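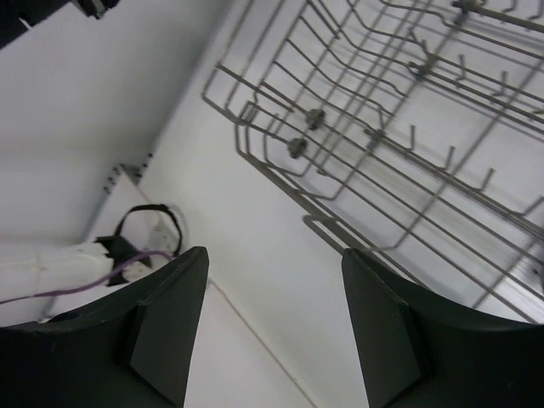 When I got to the school on Saturday morning, Rasa Mets was already under a table looking for an extension cord. "Talk to Austra first," she said from down there. "She's the one with opinions."

So I did! Austra Venckus is a senior, and she runs the dish team in the robotics club, which meets in the old typing room behind the gym. The club is entering the Matutis, a student contest where a robot arm has to clear and load a kitchen counter. Her team's part is the dish rack. I figured plates would be the hard thing. Nope.

"Plates are okay," Austra told me. "The rack is what gets you. It's all wires. The camera sits down by the gripper, so when you come in low you get wires in front of wires, plus the shadows of wires. Our first program thought a shadow was a peg. It was very sure about it, too."

I asked why they didn't just buy an easier rack (I have a plastic one at home that I'd happily have donated). She gave me a look. The rules say metal.

Gediminas Bite, who is a junior and writes most of the code, pulled a chair over at this point. He calls the program Wavomon, and he wouldn't tell me why. "We drive it by hand first," he said. "You bring the fingers up to the rim, open, nothing in them, and you stop. Then you do it again from a worse angle. We have 40 of those runs now and I want more."

"He always wants more," said Austra.

The two of them went back and forth for a while about whether to approach from the corner or from the long side. Gediminas likes the corner, where the wires bend up and there's a clear shape to find. Austra thinks the arm's cables are going to snag there someday, and she'd like to be out of the room when they do.

There are 18 kids in the club this year, up from 7 when Rasa took it over. She teaches chemistry and says she learned the arm the same week they did. "I still ask Gediminas how to restart it," she said, finally out from under the table with the cord.

The contest is in October. Before I left I asked Austra what a good result would look like. "Six plates, standing up, in the slots," she said. "I'd take five and a bowl."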